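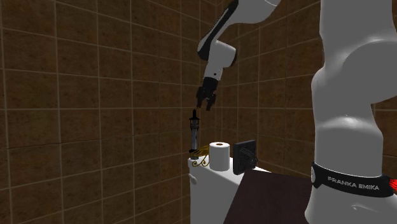
I have strong feelings about where you bolt a robot arm, and a simulated bathroom gave me most of them. People treat the base position as a guess you patch later in code. I say fix the mount first! Ours sits on the cabinet by the toilet, so it has to come up and over to work on the tank top — fine by me, as long as you check the wrist camera before touching a single gain.

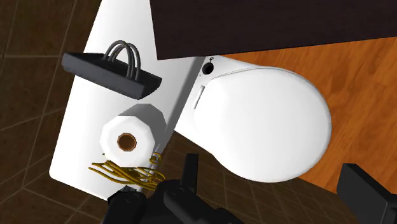

Irena Sobczak disagrees, and wrote back that a good controller should forgive a lazy mount, and that I fuss over bases the way other people fuss over parking. Fair, but I've rerun scene 2041 from 20 starting poses and I'd still move the base before I'd retune anything.
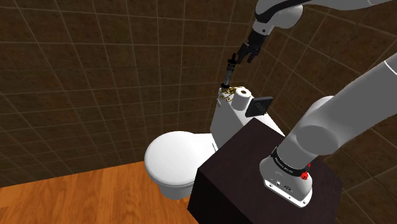
Olwood Simulation Team

So start with the reach, then the fingers, and leave the gains until July if you have to.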